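3. Method

Banana ripening was tracked in the Gramside storage room from May until the end of term. Fruit came from one supplier, Ralero, and was split into 4 lots. Each lot was held at a fixed temperature and logged every 9 hours. Peel color was scored by eye against the Probert chart — stage 1 is full green.

4. Results

Lots exposed to ethylene reached stage 6 first. Weight loss was highest in the uncovered lot. Of 200 scores, most disagreements between readers fell at stages 4 and 5.

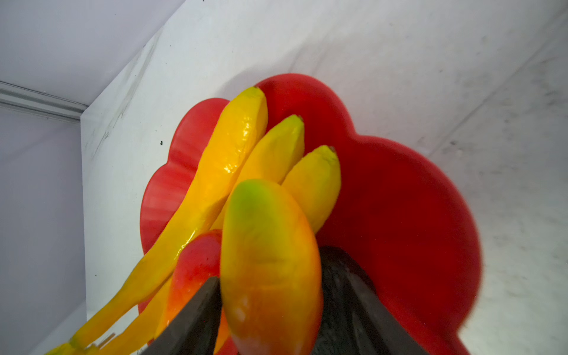 Peel color is a weak guide when the stem end lags behind the body. The long toy banana on the red plate has the same pattern, yellow with a small greenish tip, and would be scored as stage 5 on our chart. Mango was left out of the trial. A repeat should record tip and body separately and use a color meter.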